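Corstead 可折叠晾衣架，落地款，货号 126。

先把话说在前头：这是一个晾衣架。它不联网，没有 App，也不会在半夜提醒您袜子还没收。如果您想找的是智能家居，请移步隔壁货架。

## 它能做什么

把湿衣服撑开，等它们变干。这门生意人类做了几千年，我们没有什么突破可以宣布，只是把横杆的间距放宽了一点，让厚卫衣的两面不再贴在一起互相取暖。横杆展开后离地最高处 126 厘米，长裤对折挂上去不拖地，除非您打篮球。

## 放在哪里

阳台当然最好。没有阳台的话，走廊、客厅一角、洗衣间都行，地面平整即可。靠墙放时请留出一掌宽，墙也需要喘气，尤其是南方梅雨天的墙。收起来以后可以塞进门后，您大概会在那里把它忘到 11 月。 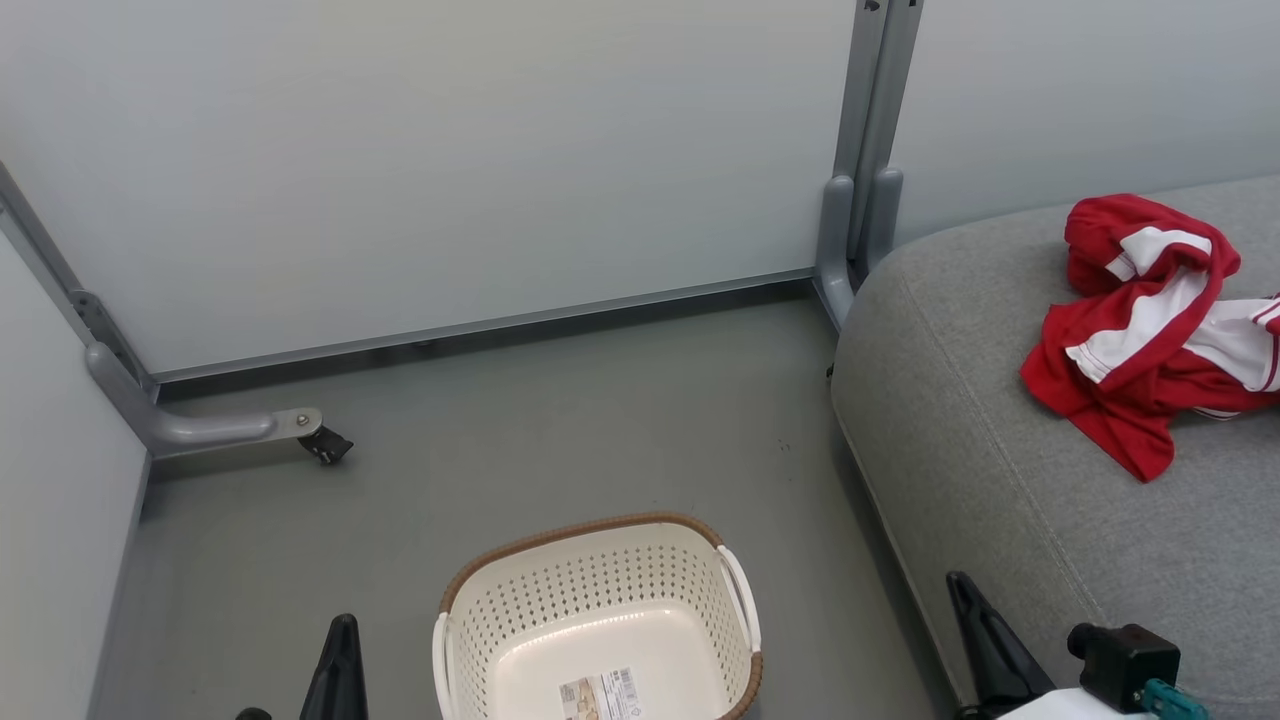
Nesma Ezzat：我家走廊窄，留一掌宽就过不去人了，只好贴着墙放。两个月下来墙没发霉，就是挨墙那一排干得慢，得半路翻个面。另外说明书把“请勿攀爬”印了三遍，我家猫一遍都没看。

谢谢来信。猫的体重在承重范围内，猫的起跳不在。靠墙那一排建议留给薄衣服和手帕，翻面就免了。

## 规格

| 项目 | 数值 |
|---|---|
| 展开宽度 | 700 毫米 |
| 横杆间距 | 40 毫米 |
| 展开最高处 | 126 厘米 |
| 单杆承重 | 请看下文，别看邻居 |
| 颜色 | 灰，或者另一种灰 |

单杆承重的意思是一根杆上均匀挂满，不包括把一床湿棉被搭在最外侧然后出门上班。真有人这么干，还附上了措辞严厉的投诉信。我们寄去了一根新杆和一张写着“均匀”二字的卡片。

## 关于运动服

这是售后信箱里问得最多的一类。球衣面料薄，干得快，味道走得慢。洗完别堆着，堆一晚等于白洗。红白相间的队服第一次下水请单独洗，冷水，否则全队会穿着粉色上场，气势另说。印号码的一面朝里挂，别拿夹子夹在数字上。化纤面料不要用柔顺剂，它会糊住布料，汗就散不出去了。

一支业余球队的队服，大约 600 克洗衣液能用上一个赛季，前提是没人凭感觉倒。凭感觉倒的那位，一般也是从来不洗的那位。

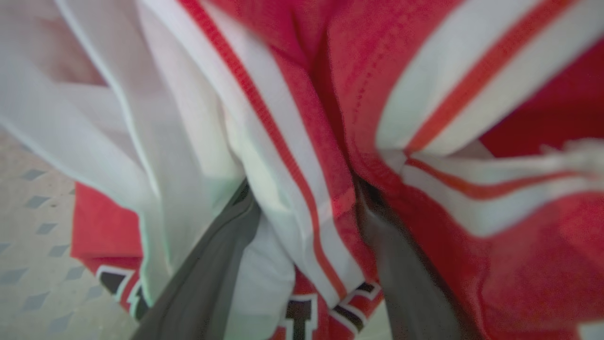 ## 配件

**Skadilum 防滑脚套**：四只一包，软质，套在架脚上。地砖滑的人家用得着，铺地毯的就别买了，省下的钱可以买袜子，反正您总有一只找不着。

**Tado 加宽夹**：夹口比普通夹子宽，夹浴巾不留两个尖角。留不留尖角影响大不大，我们内部争论过，最后把它列为配件，没有列为必需品。

## 保养

用拧干的布擦横杆。接缝处半年看一次，螺丝松了就拧紧，拧不紧就来信，附上购买凭证。不要上油，上油以后您的白衬衫会告诉您为什么。

## 退换

未拆封可退，拆了但没挂过衣服也可退。挂过衣服的，我们闻得出来。退货请用原包装，原包装已经拿去给孩子做城堡的，找个差不多大的箱子也行，城堡不用拆。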